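**Progress report to the Pluvberg Fund, June 2025**

Grant: Night-time heat in rented homes, Vutley and Astard

## 1. Position against plan

The monitoring stage is running to plan in Vutley and three weeks behind in Astard. Loggers are in place in 50 homes, the number agreed in the grant letter. The delay in Astard came from the landlord's consent form, which had to be reissued after the tenancy wording changed in April. All consents are now signed.

Spending is under budget on travel and over budget on postage. We ask for no change to the total.

## 2. Monitoring

Each home has one temperature and humidity logger in the main bedroom, fixed to an inside wall at pillow height and away from direct sun. Readings are taken every ten minutes. The loggers hold their own data, so a failed home internet connection does not cause a gap.

We have collected 511 complete nights so far. A night counts as complete when there are no missing readings between 22:00 and 07:00. Nights when the household was away are kept in the file but marked, as an unoccupied room cools differently and would pull the averages down.

Early results, which should be treated with care until a full summer is in:

- Top-floor flats in Astard stay warm longest after sunset. The flat roofs there have thin insulation and a dark finish.
- Ground-floor rooms in Vutley cool quickly where windows can be left open, and hardly at all where they face the bus route.
- Humidity has had less effect on reported sleep than we expected.

## 3. Sleep diaries and bedding

Tenants fill in a short paper diary each morning. It asks when they went to bed, how often they woke, whether a window was open and what they slept under. Return rates are good for the first two weeks and then fall. We have shortened the form from two sides to one and moved the bedding question to the top, where it is more often answered.

The bedding answers are harder to use than the others. People write "thin cover" or "summer quilt" for items of very different weight. From the next round we will ask for the tog rating where there is a label and provide a simple three-step scale where there is none.
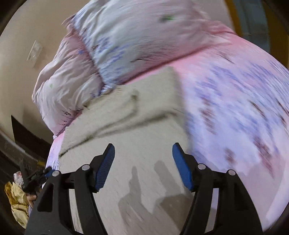 A change of cover during the night is also missed by the current form. A single extra line, "Did you add or remove anything?", will be tested in 18 homes before it goes to the rest.

## 4. Shading trial

Lozano external blinds have been ordered for the west-facing bedrooms in Astard. The fitting cost is £400 per window, including access equipment. Fitting depends on written approval from the freeholder, requested but not yet received. If approval does not arrive before the hottest weeks, we will fit reflective film inside the glass and report the two measures separately.

## 5. Next period

- Download all loggers and replace batteries.
- Issue the revised diary.
- Confirm the blind order or move to film.
- Send the Fund a data table with household details removed.

The next claim will be submitted with the battery and postage receipts attached.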